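Prilon Tabletop Handling Set: Data Card and Recording Rules

Maintained by the Biltberg Manipulation Group. Please read the rules below before adding or using recordings.

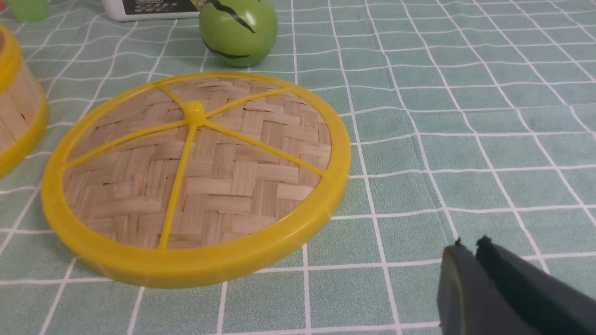
Scope

The set contains 223 recordings of a single arm handling household items and toy food on a cloth-covered table. It is meant for training and testing grasp and placement policies. It is not a safety benchmark and must not be cited as one.

Rules for recording

1. The operator checks the emergency stop at the start of each session and enters the result in the session log.
2. Hands stay out of the marked work area while the arm is powered. Items are reset only with the arm in hold mode.
3. Arm speed is limited to 20 percent of the rated maximum. Griller, our control software, enforces this limit; operators may lower it but may not raise it.
4. Lids are lifted by the knob or handle where there is one. A grasp on the rim is allowed but must be labeled as such.
5. Folds in the tablecloth are left as they fall. The cloth may be straightened between sessions, never during a recording.
6. Failed attempts are kept. A recording may be removed only for a privacy or equipment fault, and the removal is logged.

Labels and review

Each recording is labeled by 2 reviewers working separately. Where they disagree on the outcome, the session lead decides and both original labels are retained. A batch with agreement under 85 percent goes back for relabeling in full.

Known limits

Lighting is even in most sessions, and results may not carry over to dim rooms or strong side light. Items near the edge of the wrist camera's view are often only partly visible - users should not treat them as complete examples of their class.

Use and changes

Use outside the group requires written approval from the Cárdenas data office. Proposed changes to these rules are reviewed each January. Corrections to labels may be sent at any time and should give the recording number and the reason for the change.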